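Bamdale Robotics Club > Build Talk > Pick and place: is the bottle too hard for the showcase?

gripperfan64
OK team, the Jimis arm is back on the table and I am so excited I can hardly type. We need to settle the task for the November showcase. My vote is bottle into basket. Bottle stands in the middle, basket on the left, arm picks it up, carries it over, lets go. Every parent in the room will get what's going on without us saying a word!

I put in 33 tries after school with an empty bottle and got 14 clean drops. With a full one I haven't kept score yet.

yeoman_dad
Love the energy, but 14 out of 33 is not a showcase number. What's wrong with the foam blocks? They worked great last spring and they don't roll.

gripperfan64
Foam blocks are fine, they're just kind of boring. We've done them two years running. And most of my misses were the same miss: the fingers close too high, catch the shoulder of the bottle and it tips. That's a fix in the approach height, I don't think it's the arm.

ultov_kid
I wrote the approach code so I'll take the blame lol. It aims for the middle of whatever height you type in, and I think we still had the block height typed in. Can you check the config? Should be line 4.

gripperfan64
OH. Yep. Block height. I feel so silly (and also so happy??)

solderqueen
Before everybody runs off to change line 4, can we talk about full versus empty? An empty bottle slides when you bump it. A full one has weight down low, so it stays put, but then you have to squeeze harder and the liquid sloshes when the arm speeds up. Those are two different problems and I'd want to pick one now. I say full. It looks way cooler moving.

yeoman_dad
Full of what, though? If it lands on the cap and pops, somebody is mopping. I'd go with water and a tight lid.

solderqueen
Water is hard to see from the back row. Something with a little color reads much better. Tape the cap if you're worried.

ultov_kid
Also please nobody put a clear bottle in as the target. The Ultov detector we trained hates clear plastic, it draws the box around half the bottle and calls it a day. Yellow worked best for me, and a bright label helps a ton.

yeoman_dad
Fine, color it is. I still don't agree on dropping the blocks completely. Keep them as the backup, and if the bottle isn't landing reliably the week before, we switch. Deal?

gripperfan64
Deal, but we won't need it! One more thing, I'd like to slow the carry down. Right now it swings over the basket like it's late for the bus. Half speed looked really smooth when I tried it on a block.

solderqueen
Half speed is too slow for a crowd. Try three quarters and only slow down for the last bit over the rim.

ultov_kid
I can do that, it's just one extra waypoint. Will push it tonight after dinner. Can someone post the table so I can match my sim to it? I need to see where the basket sits compared to the bottle.

gripperfan64
Sure thing. Perforated white basket on the left, bottle near the center, wall behind. Tell me if you want the basket closer in and I'll move it before the next run.

Contact the moderators | Copyright Bamdale Robotics Club | Back to top

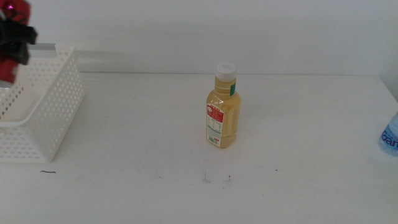
Bottle and basket on the table, gripper over at the left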